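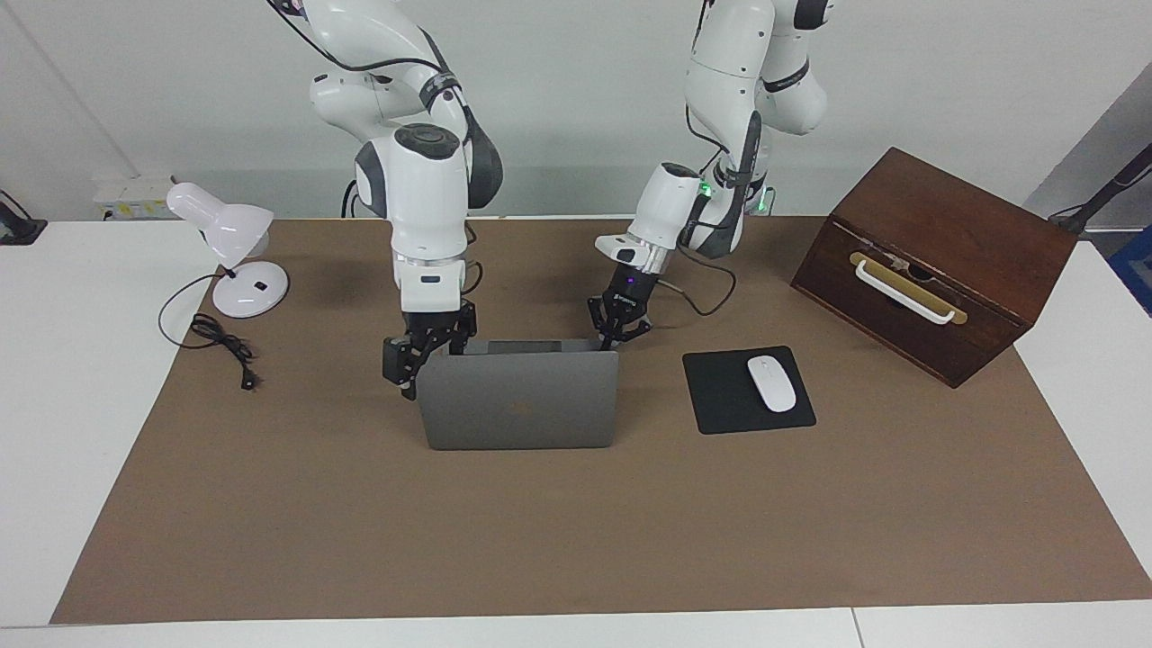 Quiénes somos

Zutusis es un servicio de orden de escritorios y despachos pequeños. Empezamos en Valdovinos, en un bajo de la calle del mercado, y ahora somos 7 personas repartidas entre el taller y las visitas a domicilio. Mesas de trabajo, rincones de estudio, cajones imposibles. Eso hacemos.

Cómo trabajamos

Primero se vacía la mesa. Entera. Luego vuelve solo lo que se usa todos los días – el portátil, el ratón, la alfombrilla, una lámpara si hace falta – y lo demás va a una caja o a un cajón con sitio fijo. Casi todos los encargos se resuelven en tres visitas, la primera sin compromiso.

Nos gustan los tapetes grandes, de color liso. Marcan la zona de trabajo y protegen el tablero. El portátil en el centro, el ratón al lado de la mano que lo usa (preguntamos siempre, hay mas zurdos de lo que parece), los cables hacia atrás cuando el enchufe lo permite. Al terminar la jornada, tapa cerrada.

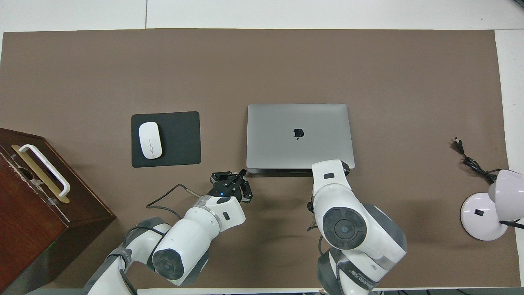 Portátil cerrado, ratón en su alfombrilla y la caja de madera a un lado.

Las cajas

No vendemos muebles nuevos. Si en casa hay una caja buena de madera, con sus roces y su asa, se aprovecha: cargadores, libretas, gafas, lo que sea. Si no hay, buscamos una en Gelteno, el almacén de segunda mano con el que colaboramos desde el principio. Se limpian y se entregan en 5 días – a veces antes.

Dónde estamos

Taller y oficina en Valdovinos. Visitas en toda la comarca y, desde marzo, también en Badthorpe, donde tenemos un pequeño punto de atención en ingles. El curso pasado ordenamos 93 mesas entre las dos sedes, la mayoría de gente que trabaja desde casa y de estudiantes en época de exámenes.

Para despachos compartidos hacemos una sesión conjunta, con reparto de cajones y una hoja de normas pegada donde la vea todo el mundo. Presupuesto aparte.

Contacto

Por teléfono o por el formulario de la web. Los miércoles, taller abierto por la tarde, a partir de las cinco, sin cita. Traed medidas de la mesa y una foto de cómo está ahora, sin recoger antes.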